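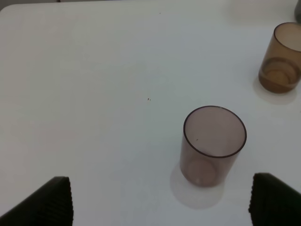
Skaltach bench project, progress report to Villow
10 March 2019
From: Othmane Salem

Short one this time, we lost a chunk of the period to the gripper fault and I'm writing between test runs.

Where we are. Cup handling was on plan until the fault. Grasp runs logged so far: 434. All on the see-through plastic cups, the hard case you asked us to start with. Glass bottle added to the table after that, as agreed in the last call.

What went wrong. Gripper closed without a command. Twice. First time, arm parked over the table, fingers shut on nothing, no damage, operator put it down to a late message and carried on. Should of been written up then and wasn't. My fault, I've said so to the team. Second time the operator was reaching in to straighten a cup. Fingers closed near her hand. No contact, no injury. She hit the stop, power dropped, arm held where it was. Work halted for the rest of that day.

Cause, as far as we have it. Two things stacked up. The control box reconnects by itself after a dropped link, and on reconnect it replays the last command it holds. If that was "close", it closes. Then the link was dropping in the first place, and we traced that to a connector at the gripper end that had worked loose. Wiggle it by hand with the fingers clear and you can get the fault on demand. Good for testing, not good otherwise.
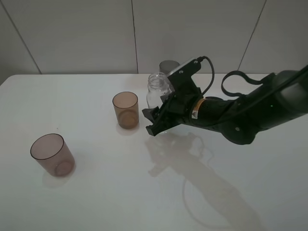

Can the gripper still close by itself with the stop pressed?
The stop cuts power to the fingers, so a replayed command has nothing to act on while it's in. The risk is after the stop is released. The new start-up routine clears any stored command before power comes back.

Done so far:
Connector reseated and clamped.
Replay on reconnect turned off in the settings, checked by pulling the link during a close, fingers stayed put every time.
Rule for hands: stop in before anyone reaches over the table, no exeptions, me included.
Both events now written up in full, copies to you and to Amarasinghe for the safety review.

Not done:
Replacement connector, locking type. Ordered from Girara, due in April. Until it's on we run at reduced speed.
Light on the control box to show a dropped link. Wiring drawn, not built.
Re-check of the older logs for the same pattern. I got through the most recent ones, need to finish the rest.

Effect on the schedule. Two weeks behind on the bottle work. Cup work less so, the logged grasps still stand since the fault only showed between runs, but I want to repeat the ones from the day of the second event before we count them.

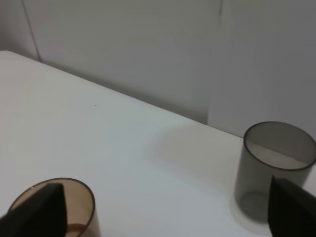 Those repeats are at reduced speed too so they will take longer than the first pass did. I'd sooner report them late than mix speeds in one table. Bottle runs restart once the cup repeats are in.

Money. Connector and clamps come out of the spares line, no extra ask. If Amarasinghe wants a fixed guard round the table that's a different matter and I'd send a quote first.

Need from you: an OK to move the bottle milestone to the end of April, and a name at Villow for incident reports. The address we have bounces.

Full logs on request. Next report after the new connector is fitted.

O. Salem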